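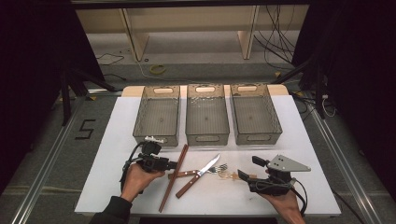 Comics > How Comics Work > Why do superheroes have secret identities?

Why do superheroes have secret identities?

Many superheroes have two names. One is the name they use when they are fighting villains. The other is the name on their library card. The second one is called a secret identity, and keeping it secret is often the hardest part of the job.

What is a secret identity?

A secret identity is the ordinary life a hero has when the costume is off. Take Gruker, a hero who can turn his skin to stone. When he is not Gruker he is Esteban, who fixes clocks in the town of Lirnthorpe. His customers know Esteban. They have all heard of Gruker. They do not know that the two are the same person.

Why not tell everyone?

The usual reason is safety. A villain who knows where a hero lives can go after the hero's family and friends. In the Gruker stories the villain is Burnon, who can set fire to anything he can see. If Burnon knew about the clock shop, he would go straight there.

Another reason is that heroes want some time to themselves. Esteban likes his work. He could not do much of it with a crowd at the door asking him to lift their cars.

There is a reason for the writer, too. A secret makes a good story. When Esteban has to leave his sister's birthday dinner at seven o'clock and cannot say why, readers want to know what he will tell her. Sometimes that part is more exciting than the fight.

How do they keep the secret?

Masks are the most common way. A mask over the eyes does not hide much of a real face, but in comics it works very well, and readers agree to go along with it.

Some heroes change their voice or the way they stand. Others change shape completely. Gruker is much taller than Esteban and has no hair, so he does not need a mask. His problem is his clothes – they rip – and he keeps spare shirts all over town.

Who knows the truth?

Most heroes tell at least one person. This character is sometimes called a confidant, which means someone you trust with a secret. Esteban's confidant is Candela Moya, the school bus driver. She saw him change back behind the bus garage in September and promised to say nothing. After that she helps him by making up excuses, and some of them are very bad.

Do all heroes have one?

No. Some heroes are famous under their own names and live in places everyone can find. Others, such as robots or visitors from space, may never have had an ordinary life to hide.

A secret can also come out. In issue 258 Burnon finds a clock spring stuck in Gruker's stone hand and starts to guess. By issue 263 he knows, and Esteban has to close the shop and move in with his sister.

Words to know

Alias – another name that a person uses.
Confidant – a person you trust with a secret.
Issue – one number of a comic that comes out regularly.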